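Tondska desk-wiping kit for the Proken home robot

I've had the Tondska kit on my Proken for a good few weeks now (I ordered in November) and I've been meaning to write it up properly, because the shop page tells you next to nothing!

What you get is a wiping pad holder, 3 washable pads, a little bottle cradle and the software add-on that lets the robot look a surface over and decide where it wants to go. It's £454 from Omemetti, who are the only people I found selling it over here. Jacobs do a fancier bundle with a spare battery and a charging mat, but that's £2384 and I just couldn't talk myself into it.

Setting up took most of an evening. The pad holder clicks on easily enough, but the add-on wants you to walk the robot up to each surface and save it, and my first two goes didn't stick. I emailed Omemetti and got a very patient reply from Ronaldo Coutinho -- I'd been saving before the head had finished tilting. Wait for the second beep and you're fine.

My test spot is the desk in the back room, next to the mini fridge. It's white, so it shows every mark, and it has a rounded corner and a step in the front edge, which I thought would be a good challenge. 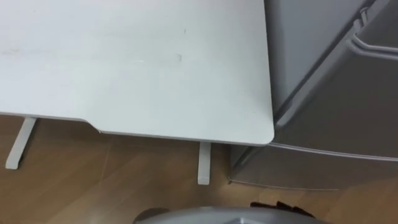 Looking down at the desk from head height, scuffs and all.

Long straight wipes are lovely, really even, and it overlaps each pass nicely. The notch is where it gets fussy. It slows right down, has a think, and on the standard setting leaves a strip next to it untouched. Switch to "close edges" and it does much better, though a full desk then takes noticeably longer.

Pen marks are hit and miss. Faint smudges are no bother, but anything stubborn needs the firmer pad, and you have to swap that yourself -- a bit annoying at this price.

The part number for spare pads is 2814, by the way. It isn't printed on the pads, so write it down somewhere before you bin the box like I did.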